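Adard Gripper Kit – Gallery

The Adard is a two-finger gripper kit with a small wrist camera, sold by Brunness for light assembly and parts handling. We have had one on the bench at our Rumden shop since July, working through a mixed order of panel hardware. Page updated September 22, 2023.

The kit comes with the gripper body, one pair of black curved fingers, the camera and its bracket, and a 44-page setup guide. The arm is not included. Mounting took us one morning, most of it spent routing the cable so it would not snag when the wrist turns.

Panel hardware is a fair test for a gripper like this. A push button has a wide round cap, a narrow stem and a square block lower down, so the grip height matters. We have the fingers close on the block and leave the cap alone. 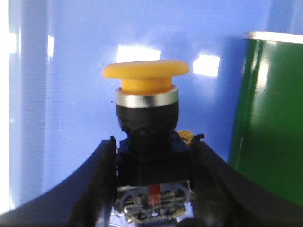 Grip force is set in steps from the control page. We started at the factory setting and came down two steps for anything with a clear plastic housing. The lower setting has been fine for switches and contact blocks – heavier parts need it turned back up.

The camera sits close to the work and looks out past the fingers. Glossy surfaces behind the part can throw bright reflections, so check your lighting before you save a reference view. Each saved program holds up to 200 positions.

So far we have logged 1137 picks on the original fingers. The tips show some polish on the inner faces and no cracks. Spare fingers are sold in pairs only.

The older Juntunen adapter plate fits with the four long screws. The short screws in the bag are for the camera bracket, so keep them apart.

Kits ship from stock. For orders outside the Rumden area, allow extra time for delivery. Setup help by phone is included with every kit.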